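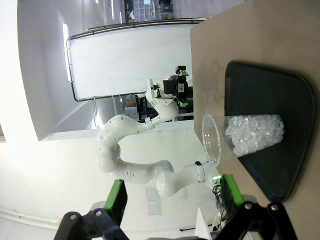
Opening

Title slide stays up while people sit down. Say good afternoon, say the name of the talk once: "Putting together a career tribute for an awards show."

Say who I am in a sentence. I have worked as a segment producer on the Pollness Music Awards and on smaller shows before that. I look after the lifetime award, which means the film, the live medley, the handover and the speech.

Ask for hands: who has worked on a live show of any kind? Who has worked on one that went to TV? Adjust the next part depending on the answer. If most hands go up for TV, skip the bit about what a running order is.

Tell them questions are fine at any point, but the clip discussion goes better at the end.

What the segment is made of

Four parts, always in the same order on our show. Film, medley, handover, speech.

The film runs first so that the house is watching the screens while the stage is being changed. That is its practical job. People in the audience think of it as the emotional part, and it is, but the length of the film is set by the length of the stage change. If the band needs longer to get on, the film gets longer.

The medley is usually sung by the person getting the award. Sometimes it is sung by guests. Sometimes both, with the honoree joining for the last song. Say that I prefer the honoree alone where they are willing. Guests each want their own key, their own ear mix and their own rehearsal, and the segment turns into several small segments.

The handover is short. A presenter walks on, says why this person matters, gives them the trophy. The best presenters have some link with the honoree that the audience already knows or can get in one line.

The speech is the only part we don't rehearse.

Picking the songs

This takes longer than anything else. For last year's show the first list from the artist's office had 17 songs on it. Read the number out and let it land. We had room for the parts of a few.

How we got it down:

Start with the songs the room will sing. The label will have a view and the artist will have another, and the streaming numbers will give you a third. Write all of them on the same sheet of paper so everyone is arguing about the same list.

Take out anything that needs a long intro to make sense. A song that builds slowly is a good song for a concert and a bad one for a medley.

Look at the keys. Two songs in far-apart keys can sit next to each other if there is a hit or a drum break between them. Three in a row is hard on the singer and the listener.

Look at the tempos. We try not to go slow, fast, slow. It feels like a show that keeps ending.

Leave one song for the artist to choose without having to explain it. On last year's show it was an album track that I would never have picked. It got the quietest response in the arena and it was the part the artist talked about for weeks. I would leave it in again.

Pause for anyone who wants to ask about rights. Short version: performing a song in the room and putting a performance on TV are cleared separately, and online clips are separate again. Start on all of them as soon as there is a long list. Don't wait for the short list.

The room

We moved to the Imdale Theater after years in a hotel ballroom. It seats 1,396. In the ballroom everyone was at round tables and half of them had their backs to the stage. In the theater they all face forward, which helped the medley more than any change we made to the music.

Things that got harder after the move:

The wings are narrow on stage left. The drum riser only comes in from the right, so the order of the stage change had to be turned around.

There is no quiet place for the honoree to wait. They stood in the scene dock next to the loading door the first year. Now there is a small room upstairs and a stage manager who walks them down.

The screens hang lower than we wanted. Anyone in the back rows loses the top part of the film if the lighting bar is in its show position. We fly the bar out for the film and back in for the medley. It is on the cue sheet in capital letters.

Mention that the crew call for our segment alone was 26, and that this includes dressers and the people who push things but leaves out the broadcast truck.

Sound and playback

Sound came from Meléndez Audio, who also do the theater's own concert season, so they knew the room. If you can hire whoever already works in the building, do that.

We use playback tracks under the band for strings and some backing vocals. Lead vocal is live. People always ask, so say it before they do. The tracks run from a system called Sidero, with a second machine running in step. If the first stops, the playback operator switches over. We practice the switch in rehearsal with the band playing.

Ear monitors: the honoree gets their own engineer if they tour with one. Don't fight over this. A singer who can hear properly will forgive a lot of other problems.

Click track: drummer and music director always. The singer only if they ask.

Looking after the singer on the day
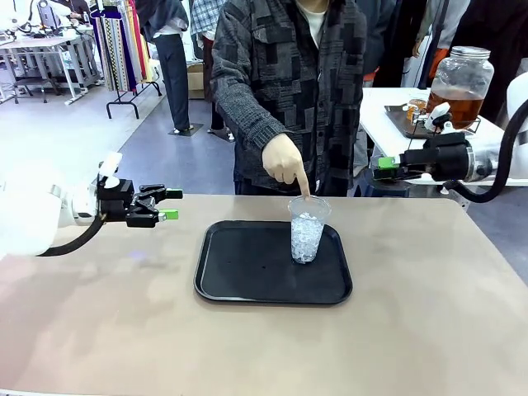 Crushed ice in a clear plastic cup, on a tray.

Leave this slide up for the whole section.

Ask the artist's office in writing what they want in the room, and ask again on the morning of the show. The list changes. Room temperature water, hot water, ice, tea, nothing with milk in it, a humidifier, no humidifier. None of it is strange and none of it is hard if you know by breakfast.

Put one person on it. When two departments both think they are doing the dressing room, the dressing room is empty.

Keep the camera rehearsal short. The temptation is to run the medley again for the director every time a shot is missed. We allow 2 full runs with the honoree and after that a stand-in walks the positions while the band plays at half volume. Tell the director this in the first meeting and then hold to it.

Warm-up time goes on the schedule as a real item with a start and an end. If it isn't on the schedule, someone will put an interview in it.

Family and friends: find out who is coming, where they are sitting and whether they are happy to be on camera. The reaction shots in the speech will be of them. If a child is up past bedtime and asleep on somebody's shoulder, the director should know that too, so they can decide before the camera is on them.

Shoes. Ask what shoes they are wearing for the medley and get them to rehearse in those. Our stage floor is gloss and it is slippery at the front where the lights warm it.

The presenter

Most of the worry in the segment is about the honoree. Most of the mistakes are in the handover.

Choose the presenter for the connection, then check they can read from a prompter. If they can't, give them cards with large type and no full sentences.

We write a script and send it early. Nearly every presenter changes it, and the changed version is nearly always longer. Ask for it back by the day before so that the timing can be fixed then.

Tell the presenter where the trophy is. Tell them who hands it to them, which hand they take it in and which side the honoree will come from. Walk it with them. A trophy on a stand looks better than one carried on, but only if the stand is already lit.

After the hug, the presenter steps back and to the left. They will forget. Put tape on the floor.
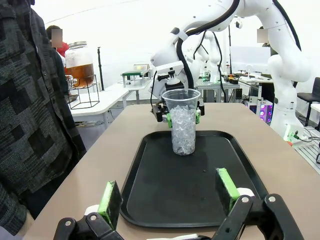 The speech

We give a time for the speech and we build in more than we say. I don't tell the artist that part, so if anyone in the room works with me in the future, please forget it.

The countdown clock goes where the honoree can see it but it doesn't flash. A flashing clock makes people apologize, and then they spend their time apologizing.

Offer help with writing and don't push it. Some people want a draft. Most want somebody to tell them it is fine to thank fewer people. A list of names is hard on the audience at home. One name with a reason attached works better than a long list, and the rest can be thanked in the program or online.

Play the walk-off music only when they have turned away from the microphone. Our music director has an instruction to watch the feet.

Clip

Play the July rehearsal clip first, then the same passage from the show. Sound up from the desk, check the level before lunch.

Ask them what changed between the two. Things they may mention: the second song is a step lower, the guitar solo has gone, the dancers enter later. The one they usually miss is the gap before the last chorus. It is longer in the show. The singer held it to listen to the crowd, and the playback operator had the track set to wait for a cue at that point.

If the clip won't play, describe the gap and move on to questions.

Questions and handouts

Handouts are by the door: blank running order, song sheet with columns for key and tempo, dressing room checklist.

Likely questions: fees (can't discuss), what happens if the honoree cancels (film is extended, guests sing, award is accepted on video), how to get a first job on a show (runner work, ask the venue first).

Be out of the room on time. The next speaker needs to set up a keyboard.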